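Trollholm Countertops, mill open day: visit report

Date of visit: 2024-06-14
Written up by: Ayman Amrani
Also attending: Anju Rawat, Wilma Rutherford

Purpose

We buy edge-glued blanks from two mills and have had cupping complaints on one of them since April. Trollholm is a possible third source. The open day covered the yard, the kilns, the strip mill, the press hall and the finishing room. Quotation and lead times were outside the scope and are being handled separately.

Yard and incoming timber

Logs are no longer sawn on site. Trollholm buys sawn boards, mostly beech, oak and maple, and stacks them on stickers under an open-sided roof. The stacks are end-coated. Stickers were in line from bottom to top in every stack we walked past, and the top layers were weighted with concrete beams. Each pack carries a card with the species, supplier, date in and the moisture reading at intake. Packs wait in the yard until the card reading is low enough for the kiln schedule, and Octavio Rengifo, who runs the yard and kilns, said the wait for oak is the main limit on output.

Anju asked whether boards from different suppliers are mixed within one kiln charge. They are, as long as thickness and intake moisture match. We would prefer supplier lots kept separate for traceability and have noted this as a question for the quotation.

Kilns

Two conventional heated kilns, plus a smaller dehumidification kiln which the staff call Ema. The larger pair handle beech and maple. Ema is used for oak and for re-drying anything that has picked up moisture in storage. Heat comes from a boiler fired with the mill's own offcuts and planer shavings.

Charges are controlled from probes in sample boards placed at the door end, the middle and the back. Target moisture content at the end of drying is 8 percent, followed by a conditioning period to relieve case hardening. A prong test is cut from each sample board after conditioning. The prongs we were shown stayed close to parallel. Wilma asked for the reject rate at this stage and was told it is logged, but the log was not available on the day.

The charts on the office wall are kept on paper as well as in the control software. The paper charts are easier to read across several charges, and I would ask for copies if we place a trial order.

Strip mill

Dried boards are crosscut to remove knots and splits, ripped to strip width, and planed on four faces. The rip saw leaves a slightly rough edge and the planer takes it to glue quality. Strips should be glued on the same shift they are planed, and the racks are tagged with the time of planing to enforce this. One rack at the end of the hall had no tag. It was moved out while we were there.

Color sorting is done by eye at a lit bench. Trollholm offers three grades: select, mixed and rustic. Mixed grade lets pale and darker strips sit side by side, and it accounts for most of the volume in butcher-block tops.

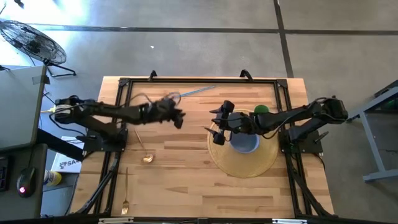 Select grade costs considerably more, and for painted or dark-stained work there would be no point in paying for it. Growth ring orientation is a separate matter from color. The sorters alternate the heart side where they can, but only in select grade is this part of the written specification. The cupped blanks from our current supplier are mixed grade with several adjacent flat-sawn strips facing the same way, so this point matters more to us than appearance. Hooman Asadi, the production engineer, agreed that ring orientation could be specified for mixed grade at a surcharge.

Press hall

Glue is a two-part water-resistant PVA applied by roller to one edge. Panels are pressed in a rotary clamp carrier. The carrier was running during our visit and the squeeze-out looked even along the joints. Open time is controlled by keeping the hall at a fixed temperature and humidity, with a readout above the door.

Sample joints are sheared to failure once per batch. The test press is in a side room with its results sheet taped to the wall. The latest entry gave 83 percent wood failure, which Hooman described as typical for beech. Counter reading on the carrier panel was 3,777 clamp cycles since the last overhaul. Overhaul is scheduled at intervals of almost 3,000, so the carrier is overdue by the mill's own plan. He said the parts are on order. We should ask again before committing to volume.

Finishing room

Panels are sanded in a wide-belt machine, then oiled. The house finish is Cliren, a hardwax oil applied in two thin coats with buffing between them. Edges and undersides get the same treatment as the face. This is important, as panels oiled on one side only will take up moisture unevenly. Our own instructions to fitters do not say so clearly enough and should be revised.

Cutouts for sinks are sealed with an extra coat on the end grain. Wilma checked the inside corners of a cutout panel with a fingertip and found one that had been missed. It was marked for rework.

A finished oiled top shows some sheen under overhead light, and a customer expecting a dead matt surface would need to be told. Trollholm can supply a matt version of the oil, with the caveat that it marks more easily.

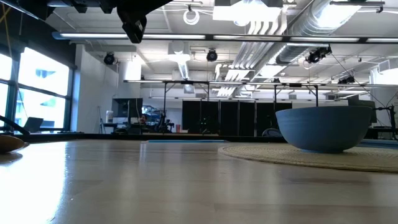

Care and fitting advice

The care sheet handed out is short and mostly sound. It covers re-oiling, prompt wiping of standing water, and the use of mats or trivets under hot pans. It says little about fixing. We would add that the top must be free to move across its width, with slotted brackets, and that no bead of rigid adhesive should run along the carcass.

The sheet also omits storage before fitting. Tops should lie flat on bearers in the room where they will be installed, wrapped until the heating is running. Anju has a draft of this text and will send it to Trollholm for comment.

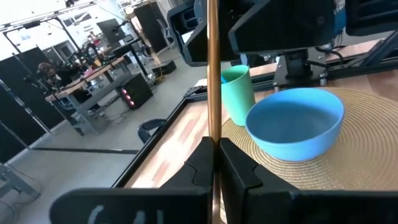
Points to follow up

Kiln reject log and copies of the paper drying charts: Octavio Rengifo.

Surcharge for alternating ring orientation in mixed grade: Hooman Asadi.

Confirmed date for the clamp carrier overhaul: Hooman Asadi.

Supplier lots kept separate through kiln and press, with lot number on the panel label: to be raised with the quotation.

Trial order: beech, mixed grade, oiled both sides, in the two widths we use most. Panels to be stored in our own warehouse next to blanks from the current supplier and checked for cup with a straightedge every week. Wilma Rutherford to set up the record sheet.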